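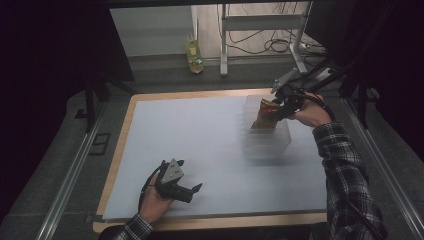
Snack bag, plastic box, plaid sleeve.

2 min read

OK so I said I'd write up the Zudorden final once my voice came back. It's mostly back. Thread.

For anyone new here, the Zudorden is our regional girls' under-16 rugby cup. Eight clubs, straight knockout, all of it squeezed into August before school sports start and we lose half the squad to volleyball.

I help out with Mosoti. Help out means I carry the tackle bags and yell. I'm not a coach, please stop sending me questions about lineouts!

We had Sturker in the final. Sturker, who have won it more times than I care to look up, and who put us out in the semis last summer with a penalty that I still say was their hooker's fault and not ours. Moving on. (I have not moved on.)

Kickoff was 2 pm in full sun with a breeze running straight down the field. We lost the toss, they took the wind, and for the first 20 minutes we barely got out of our own end.

They kicked to the corners over and over. Every time we cleared it, back it came. Our fullback must have been sick of the sight of that ball.

First try was theirs, a rolling maul from five yards out. Nothing fancy, just heavy. Conversion hit the post and stayed out, and I made a noise that scared a toddler. 5-0.

Second one hurt more. We actually won a scrum against the head, tried to run it from under our own posts, and threw the pass straight to their winger. She didn't even have to speed up. 12-0.

I'd have kicked it. Everyone on our touchline would have kicked it. But these girls have been told all season to have a go when they see space, and you can't tell them that and then moan when one goes wrong. I moaned a little.

Right before the half our number eight picked up from the base of a scrum, handed off the first tackler and went over with two Sturker players hanging on to her shorts. 12-5 at the break and it felt like a completely different game.

The crowd, by the way. They put it out over the loudspeaker at halftime: 1,523. For an under-16 final! The line for lemonade went past the parking lot. I gave up and drank warm water out of a bottle that tasted like sunscreen.

Second half we had the wind and we used it. Long kicks, good chase, and Sturker started to look tired for the first time all tournament. Their bench is usually where they kill you, but they'd lost a couple of props in the semi against Jadau and it showed.

Speaking of Jadau - what a team they've got coming. Most of those girls are young enough to play again next year. They lost that semi by a point and I thought they were the better side for long stretches. I don't want to draw them early, I'll say that much.

Anyway. Midway through the half, quick tap penalty, everybody on the Sturker side has their back turned, and our scrum half is just gone. Under the posts. Conversion good. 12-12.

Then a very long spell of nothing at all. Knock-ons, resets, a stoppage for a lost boot, another knock-on. I aged.

Last play, more or less. Penalty to us, just left of the posts, near the 22. Our fly half had missed two kicks like that in the quarterfinal and I know she'd been thinking about it, she stayed out after every practice since.

Straight through. 15-12. I dropped the tackle bag on my own foot and didn't feel it until the drive home.

Big respect to Sturker, who lined up and clapped our girls off and meant it. Their captain was in tears and still went down the whole line shaking hands.

The cup itself is smaller than you'd think and one handle is loose. It's been in three different kitchens already.

Practice starts up again once the school season's done. If you've got a daughter who likes running into things, come find us, boots can be borrowed. Sizes are a bit of a lottery.

And yes, the foot's fine - thanks to everyone who asked. Purple, but fine.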